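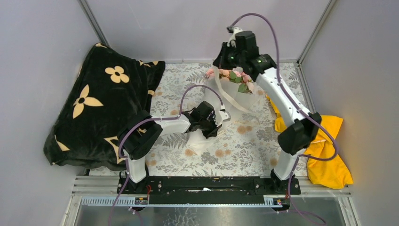

Flowers on the tablecloth, more flowers on the blanket.

Wednesday, June 6, 2018

Okay so the Fludetti is back on the road! I know a few of you have been asking, and I know I said "next week" in at least two different posts (sorry), but she passed inspection Monday morning and I've been finding excuses to drive to the grocery store ever since. I have so much milk.

For anyone new, the short version is that I own a Fludetti Arnudon, the small coupe, the one with the fuel filler behind the little louvered flap that everybody thinks is a vent. It's red, or it was red, and now it's the kind of pinkish orange that red turns into when a car lives outside. I bought it from Rhun Mathias, who had parked it behind his shop with the plan of getting to it one day. Thirteen years went by. He never got to it. I'd been pestering him at every club meet and last August he finally said fine, come and get it, bring a trailer and bring your own air for the tires.

So where did I leave you? I think the last proper update was the cooling system. The Arnudon has the radiator in the front and the engine behind the seats, and in between there are two long pipes running under the floor, and whoever designed the clamps for those pipes must have had very small hands. I did both of them twice. First time, I had the left one seated crooked and it peed coolant all over the driveway. Second time was better. I also learned that you have to bleed the system with the nose of the car up, not level, and the manual does mention this but it mentions it in the chapter about heaters. Why would I be reading the chapter about heaters? The heater doesn't even work!

Anyway. Coolant's in, it holds pressure, the temperature needle comes up to just under the middle and sits there. I let it idle for ages with me crouched next to it like I was waiting for a kettle. Fan came on, fan went off, fan came on again. I was so happy I called my sister.

Then came the carburetors, which is where the spring went.

I've had people tell me to throw the carbs in a box and put fuel injection on it. Gwenllian Watkins has done it on hers and it starts like a new car, hot or cold, and she's very nice about it and has offered to lend me her laptop and her notes. I might do it someday. But I wanted to hear it the way it came, at least for one summer, and I'd already bought the rebuild kits. The kits come from Bognár and they're good, the gaskets are a touch thicker than the old ones and the needle valves fit right out of the bag. What they don't include is the tiny copper washers under the jets. You have to order those separately, and they ship separately, and mine went to my old address.

While I was waiting on washers I cleaned the bodies. If you've never cleaned a carburetor that's been sitting with old gas in it, the stuff turns into a sort of brown varnish, and it smells like a furniture store had a bad day. I soaked everything, blew out all the passages, soaked it again. One of the idle passages was completely blocked and would not clear. I tried guitar string (a thin one, the high E) and that got it. Please don't use a drill bit. I've seen people online say use a drill bit. You'll change the size of the hole and then you'll be chasing a stumble until you sell the car.

Putting them back on took an afternoon. Getting them to agree with each other took the rest of the month, on and off, evenings after work. I'd get them balanced at idle, give it some throttle, and the rear one would run off and do its own thing. Siwan Landeg came over with her airflow gauge and we did it properly, and she spotted in maybe a minute that my linkage was bent. Bent! I'd been adjusting around a bent rod for weeks. We straightened it in the vise, put it back, and the whole thing came together. She wouldn't take any money so I gave her a lemon tree I'd been failing to keep alive. It's doing great at her house, she tells me.

Somebody in the comments asked about tires. I went with the Arkska ones in the end. The original size is a pain to find and the ones that are made in that size cost more than my first car did, so I went a little narrower at the front. Yes, it looks slightly like it's wearing its kid brother's shoes. But the steering is so light now, and at the speeds I drive this thing I can't say I'm missing any grip. I did the alignment at a shop that does mostly trucks, and the guy there had to go lie down on the floor to see the adjusters and came back up saying some words.

Brakes: new hoses, new pads, rebuilt calipers, master cylinder from a parts car. Pedal is long but firm. The parking brake works on one side, and then after I fiddled with it, it worked on the other side, and then the night before inspection I finally got it working on both. I don't want to touch it ever again.

The inspection itself was pretty uneventful, if you don't count me sweating through my shirt in the waiting room. The inspector was a young woman who had never seen an Arnudon before and couldn't find the hood release. It's in the door jamb on the passenger side. She walked around the car a few times and asked me what it was worth, and I said less than what's in it, and she wrote something on her clipboard. Horn worked. Wipers worked, sort of, they do one big sweep and then have a rest. She had me come look at a bit of play in the right front wheel bearing. Passed, but I should do it soon. So that's on the list.

The list, since I know some of you like the list: wheel bearing, heater, driver's window (goes down, has to be helped up), the seat that isn't quite bolted where it should be, the clock, the carpet, and paint. Paint is a big one and I keep going back and forth. Sumeya Weldu thinks I should leave it. She says it's the only Arnudon at the meets you can pick out from the far end of the field and that everybody else's is the same shiny red. Llinos Griffiths thinks it looks like a canned salmon and has told me so in writing. I kind of like it? But I also remember seeing one at a show when I was a kid, a really deep red one, with the doors open, and standing there until my dad had to come and get me. That's the car I've had in my head this whole time. I don't know. Ask me again in the fall.

What's it like to drive, though! I've waited so long to write this part. It's loud. The intake is right there behind your ear, and when you open it up there's a gulp and then this hard, raspy bark that makes you laugh the first few times. It's not fast by today's standards, a modern minivan would walk away from me at a light. You sit so low that the mirrors are mostly full of other people's bumpers. The gearshift wants you to wait a beat between second and third and if you rush it, it will let you know. And the clutch is heavy enough that I got stuck in traffic by the bridge yesterday and my left leg was shaking when I got home.

But out on the river road, early, with no one else around, it's just lovely. I had the window down (see list) and I did the whole loop, four times past the same farm stand, until the lady there started waving. The nose goes exactly where you look. You can feel the road get rougher and smoother under you and the wheel wriggles a little in your hands the whole time. I've driven newer cars that are better at everything and I've never wanted to go around again quite like that.

Gas mileage, before someone asks: bad.

There's a club drive coming up and I've put my name down, with a note saying I may need to be followed by somebody with a tow rope. Rhun says he'll be the one behind me. He hasn't heard it run since he parked it, and I'm more nervous about that than I was about the inspection. I'm going to wash it, check the oil, check it again, and put the spare coolant in the trunk along with those clamps I bought too many of.

If any of you have a good used clock for one of these, or know someone who fixes them, please email me. The face is fine, it's the insides that have quit. And if you've done the front wheel bearings on the Arnudon, do I need the special puller or can I get away with a regular one? The manual says special puller, but the manual also put the coolant bleeding in with the heaters, so I'd like to hear it from a person.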